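6 April 2026
Notebook, guest side. Estetti rentals, pre-season round

Started with Mostyn, the two-bedroom at the top of the lane. Previous guests out, next ones not till the evening so had the place to myself most of the day. Going to write this up in order or I'll lose it.

Pool pump

Running loud again. Same whine as last year. Timer had drifted, it was coming on in the middle of the night right under the main bedroom window. Reset it. Basket had leaves in it, nothing bad. Filter pressure read 18 before backwash, came down after, didnt write down by how much. Do that next time.

Chlorine fine, pH a bit high. Added acid, left it circulating, retest tomorrow.

Whoever orders: the blue test drops are nearly gone at all three houses. Strips are not good enough, two strips from the same tube gave me two different answers.

Hot water, Mostyn

Review complaint was "shower goes cold". Ran both showers together with a thermometer in a bucket. Upstairs held fine. Downstairs dropped off after a while and stayed dropped. With upstairs off it held. So it's flow, the heater is OK. Old shower head downstairs is the wide rain one, uses a ton of water. Swapped it for one of the spare heads from the Arnham store. Ran again, both on, much better. Not perfect. Guest won't notice I think.

Kept the old head, it's on the bench in a bag. Don't throw out, the washers are good.

Wifi

Terrace is still a dead spot past the lemon tree. Moved the extender from the hall to the kitchen sill. Speed at the far table went to 27, was dropping out completely before. Upstairs desk got slightly worse. Listing says "work from the terrace" so terrace wins for now. Would like a proper outdoor unit, priced one at 172, asking for it again.

Arrival test

Did the check-in the way a guest would, from the road, phone only, following our own message. Bad. Problems:

The pin drops you at the neighbor's gate. Fixed the pin.
Message says "green door". Door was repainted over the winter. Changed text to "door with the brass fish".
Lockbox is readable in daylight, not at night. Need a little stick-on light.
Code arrives before the directions do, so it's buried by the time you're standing there. Swap the order of the two messages.
Parking photo is from before the wall was rebuilt.

Took me 18 minutes from the turn to inside the house and I know where it is. Should be five.

Cuvholm

Only a short stop. Studio by the harbor, one night stays mostly. Blind in the bedroom finally fixed, chain was off the sprocket, no part needed. Fridge door seal is going on the hinge side, paper test, paper slides straight out. Order seal. Took the model number down on the back page.

Smell in the bathroom is the floor drain drying out between bookings. Poured water in, smell gone by the time I'd done the kitchen. Add "water in floor drain" to the turnover card for Cuvholm, it isn't on there now.

Mattress cover has to go. Asked for two so there's one on the bed and one in the wash.

Towels

Long argument last week about whether to go all white. Wrote to the laundry, they want a minimum of 100 pieces to run ours as a separate load, we dont have that across three houses even in June. So colors stay for pool and bath, white for faces only. Mixed loads are how the white ones went gray anyway.

Also want fewer little bottles. Refillable ones are cheaper over a season but they get grubby around the pump and someone has to wipe them. Not decided.

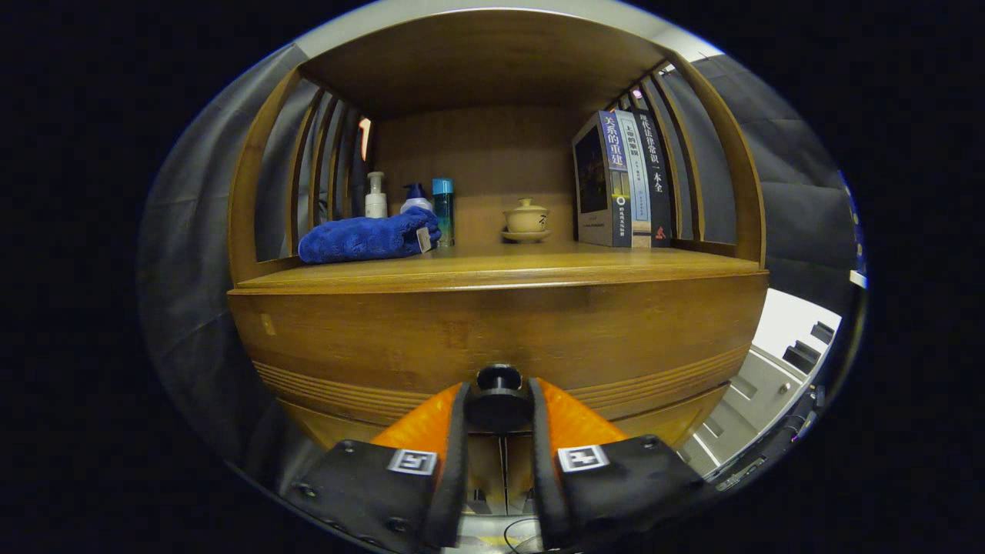
Still to do

Retest pool pH at Mostyn
Stick-on light for lockbox
Retake parking photo, morning, before the bins go out
Seal for Cuvholm fridge
Rewrite turnover card, print on the thick stock this time, last lot curled up in a week
Ask Arnham store if they have more shower heads, same type, want two
Backwash reading before AND after

Third house not looked at yet, keys are with the cleaners. Will start a fresh page for it. Left the ladder at Mostyn behind the pump shed, pick up on the way back.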